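Sep 21, 2024, Prorkcombe weather bench, notebook

Saturday, so I have the bench to myself and can finally write up the temperature sensor business before I forget which probe is which.

Short version for anyone skimming: the Mirnis shield reads warm on still, sunny afternoons, and I now believe it. In May I blamed the logger. I blamed the logger for most of the summer, to be fair to me, and I swapped it twice. Same bump every clear afternoon, both loggers, so sorry, logger!

Setup this time: two probes from the same batch, one in the Mirnis (the passive stacked-plate one), one in the Dzene with the little fan. Both on the crossarm over the grass, same height, cables down the same side of the mast. Logging every minute for 72 hours. I wanted longer, but the fan battery had other ideas and I wasn't going to drive out there at midnight to change it.

Before they went up I put both probes in the ice bath together for 20 minutes, stirring like an idiot with a wooden spoon. They agreed to within the last digit on the display. Good enough. I did it again after they came down and it was still fine, so whatever is going on out there, it's the shields and the air, and the probes are off the hook.

What came out: nights are boring. The two traces sit on top of each other from sunset until breakfast, even on the clear night when the grass got properly cold. Then the sun gets up, the wind hasn't, and the Mirnis starts creeping away from the Dzene. As soon as there's a bit of breeze it comes back down. You can practically read the wind off the gap between the lines. The cloudy day had hardly any gap at all, which is what you'd expect if it's sunshine heating the plates and no moving air to carry it off.

Why I care: our record high for the site was set on just that sort of afternoon, dead calm, with the Mirnis on the mast. I'm not saying it's wrong. I am saying I'd like to see the wind for that hour before we put it on the website in big numbers again. People love a record (me too), and taking one back is no fun at all.

Also looked at the dirt question. The Mirnis plates have gone from white to a sort of old-tooth color on the south side. Wiped down the top 6 plates with soapy water, left the rest alone, then thought about it and realized that was a silly half-experiment. Cleaned the lot. So the next run is clean versus this run dirty, and please nobody touch them until it's done.

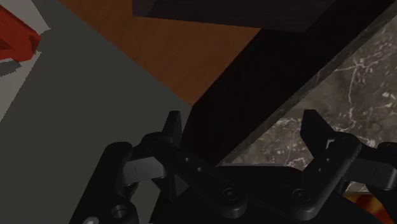

Simulation render: black gripper near a dark brown block.

Statard notes, while I'm here: the software still averages across gaps without telling you. If there's a hole of seven minutes it just draws a straight line over it and smiles. I've turned the smoothing off on the bench machine — leave it off. Raw minutes only, and do the averaging in the spreadsheet where we can see it.

To do:
Second run with the clean plates, same probes, don't swap them over.
Then swap them over.
Get a bigger battery for the Dzene fan, and write the date on it.
Find the wind file for the record afternoon. It should be in the May folder but I looked and it's all rain gauge stuff in there.
New lid for the ice bath, the old one cracked.

Probe labels, for the record: blue tape was in the Mirnis, yellow tape was in the Dzene. The blue tape is already peeling, so I've scratched an M on the connector as well.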